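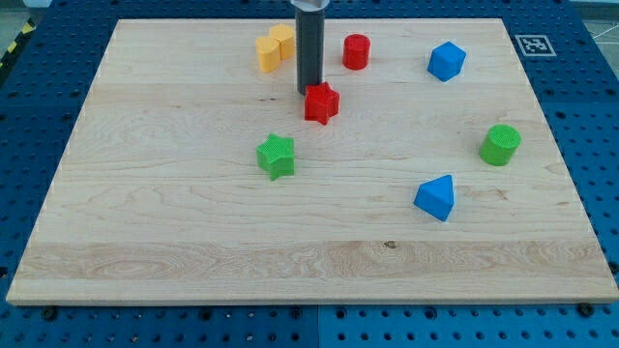 Hapeta bench cell: maple work board and setup notes

I've been selling and looking after these cells for a while now, and the part people ring me up about most is the board. Fair enough, it's a big slab of pale wood bolted to a blue pegboard table and it doesn't look like it needs instructions. It does need a few!

Price is 325 for the board with bolts. Blocks are sold separately, and so is the square black-and-white marker, which comes as a printed sheet (buy two, they get grubby).

Fitting the board

Clear the table and wipe the pegboard down first. Crumbs and swarf love to sit in the holes, and one bit of grit under the wood will give you a rock that drives you mad for a week. Lay the board on, line its front edge up with a row of holes, then put the front bolts in finger tight. Do the same at the back, have a look from above, and only then go round with the key. I stop as soon as I feel it bite. If you lean on it you'll bruise the wood, and I have a drawer full of returned boards to prove it.

Check that the marker is flat and fully clear of the board. Mine goes just past the far right corner and I leave it there for good. If you have to move it, even by one hole, run the full calibration again (the Nalano software calls it Table Setup, second menu). Please don't skip it and nudge the numbers by hand. I've tried, I lost a whole Tuesday.

Setting the gripper height

Take all the blocks off. Bring the gripper down in small steps over the middle of the board until a sheet of ordinary paper just drags under the tip, and save that as your floor. Then go and try it near each corner as well. Real wood moves a bit with the weather, so if you set yours up in winter, do it again by June. It's a ten-minute job once you've done it a couple of times.

When that's saved, put a few shapes back. I like a cube and a cylinder to start with, as they're easy to grab, and I keep the stars for last. The triangular prism is a nuisance if it's lying at an angle, so try that one slowly.

Looking after it

I give mine a dry cloth at the end of the day and go over the gripper tip while I've got the cloth in my hand. The blocks have ribbed tops that collect dust, and an old toothbrush sorts them out. No spray polish on the board, ever. It goes slippery and the blocks skate off when they're touched. A light rub with fine paper along the grain every 1,000 picks keeps it nice, then vacuum, then check your floor height again.

Knots and swirly grain are normal and I don't grade them out. I quite like them. If your camera software gets fussy over a dark knot, tell it to ignore anything that small (there's a slider).

My own demo board has 3,773 picks on it and is still on its first set of bolts. Boards bought from me are covered for 60 days against warping, but not against screwdrivers.

Any trouble, send a photo of the whole table with the marker showing and I'll have a look.

Magdalini Nikolaidis

Related items
Nalano marker sheet, square
Hapeta block set, mixed shapes
Flokia bolt pack, black
Peltora striped edge tape, yellow and black
Replacement gripper tip
Blue pegboard table section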